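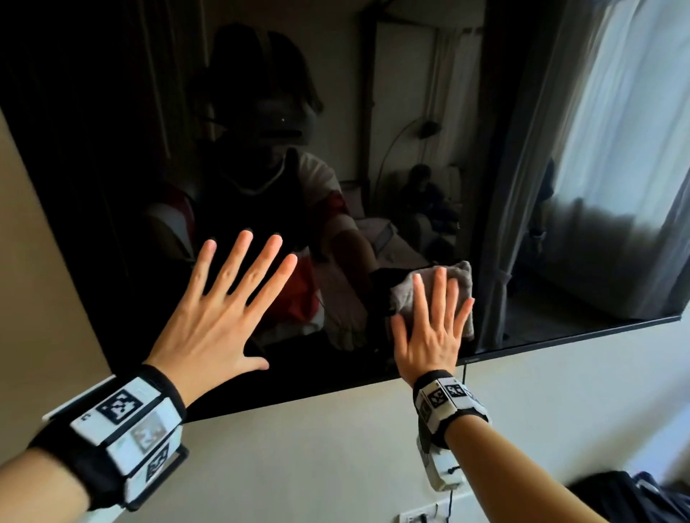
Both hands on the TV, one pressing a cloth.

Brondness cue cards, version 2

Text data. Spoken cues from kids' yoga and quiet-time classes, typed up one cue per row, tagged by hand. 3103 rows. No audio, no video, no names of kids.

Updated April 6, 2018. If you have an older copy, toss it -- the age column was wrong in a lot of places and I fixed it by hand.

What this is

Short things teachers say to children to get them into a pose, out of a pose, breathing, lying down, or back on the mat after somebody ran off. "Grow your roots down." "Smell the soup, cool the soup." "Freeze like a lizard on a warm rock." That kind of thing. I wanted them in one place so people training to teach this age could look stuff up by pose or by mood instead of flipping through binders.

Came out of the Brondness evening classes, then Grokitville sent theirs, then Quispe. So it leans pretty heavy toward how those three teach. Lots of animals. Very little chanting. Almost no partner poses, sorry.

What's in the folder

cues.csv -- the main one
poses.csv -- pose names and all the silly names for the same pose
teachers.csv -- teacher codes, years teaching, type of room. No real names
notes.txt -- my running notes, messy, read at your own risk

That's all 4. Old spreadsheets are gone, please don't ask for them.

Columns in cues.csv

cue_id -- a number, doesn't mean anything. Gaps are rows I pulled
cue -- the words as said. Punctuation is mine
pose -- matches poses.csv. Blank if the cue isn't for a pose
purpose -- start, hold, release, breathe, rest, gather, other
age -- toddler, early, older, mixed
tone -- silly, plain, soft. See below, this one is shaky
teacher -- code, matches teachers.csv
source -- class, handout, memory
keep -- yes or maybe. Maybe means I wasn't sure it was a cue at all

Blank means blank. Didn't use NA or zero or anything. If your program turns blanks into the word "nan" and you end up with a pose called nan, that's on your end. (Happened to me.)

Where the cues came from

36 teachers. Most wrote their cues down right after class on a paper sheet, some sent in handouts they already had, a few just typed from memory on a bad Sunday-type evening and you can tell. The source column says which. Class rows are the ones I trust. Memory rows read too clean, nobody talks to a room of kindergarteners in full sentences like that.

Fung-ping Cheng did the second pass on all the pose tags and caught a ton. Where we disagreed we went with hers. She's taught longer and I mix up cobra and sphinx when I'm tired.

Sheets were typed once, by me, and read back once. Spelling fixed. Grammar not fixed. If a teacher said "lay down" it says "lay down."

How tags were picked

Purpose first. What is the teacher trying to get the kids to do right now. If a cue does two jobs, I tagged the first one. "Breathe in and reach up tall" is breathe. "Reach up tall and breathe" is start. Dumb rule but it's consistent.

Age is what the teacher put on the sheet for that class. Not a judgement about who the cue is good for. Plenty of the toddler ones work great on big kids and on grownups.

Tone is my ear. Silly means somebody is supposed to laugh. Soft means said low, usually rest time. Plain is everything else. I'd read the cue out loud to decide. Two people would not get the same answers on this column, so don't build anything serious on it.

Things that are wrong or weird

- Child's pose has way more cues than anything else. Teachers use it as a parking spot
- Tree pose cues are nearly the same sentence over and over. Left them in, since each one came from a different class
- Some cues only make sense with a prop (bean bag, scarf, the sphere thing that opens and closes). No prop column. Should have had one
- Sitting-in-a-chair cues are mixed in with mat cues. Search for "chair" and "desk" to find most of them
- Quispe sheets had a few cues in Spanish. Pulled for now, I can't tag them right
- Rows tagged "gather" include some that are really just "come back here please"
- The pose "Sleepy starfish" is savasana in one class and a side stretch in another. poses.csv has both, check the teacher code

Please don't

Don't treat this as advice about what's safe for a kid's body. It's what people said, I didn't check every cue with anybody medical. There's a few about head and neck that I would not use myself and I left them in because I was asked for the full set. Those are keep = maybe.

Don't use it to grade teachers. The codes are there so you can see when one person's style is taking over a tag, and thats it.

Don't print the whole thing as a book. Short bits in a handout or training packet, fine. Say where it came from.

Good for

Looking up another way to say the same thing. Teacher training, we use it in the Sustitz weekend course -- everybody pulls cues for one pose and tries them on each other. Plain word-count type stuff. A starting list if you're writing your own cards.

Not great for figuring out what works. There is no column for did the kids do it. I'd love one. Can't be done from a sheet filled in after class.

Opening the file

Comma separated, UTF-8, quotes around any cue with a comma in it. Opens fine in any spreadsheet. Check that it didn't turn the cue_id into dates, mine did that once and I still don't know why.

Sort by pose, then purpose, and it reads sort of like a class. Sort by teacher and it gets repetitive fast.

Changes since the first version

Age column redone. Pose names made lower case. Duplicate rows from the same sheet taken out (same cue, same class, typed twice by me). Added the keep column. Renamed "calm" to "rest" in purpose because people kept thinking it meant the kids were calm.

Next

Prop column. The Spanish rows, once somebody who knows both can tag them. Maybe more from older kids, we're thin there. Hoping for June, depends on how much typing I get done after the spring session ends.

Sending in cues

Paper sheet or plain email, either one. One cue per line, age group at the top, say if it was from a class or from memory. Leave kids' names out, even first names. If a name is in the cue itself put a blank line in its place and I'll leave it that way ("Lovely quiet feet, ____"). Teachers can ask to have their rows taken out any time, just give me the code.

Found a bad tag? Send the cue_id and what you think it should be. Fung-ping has the last word on poses, I have it on the rest.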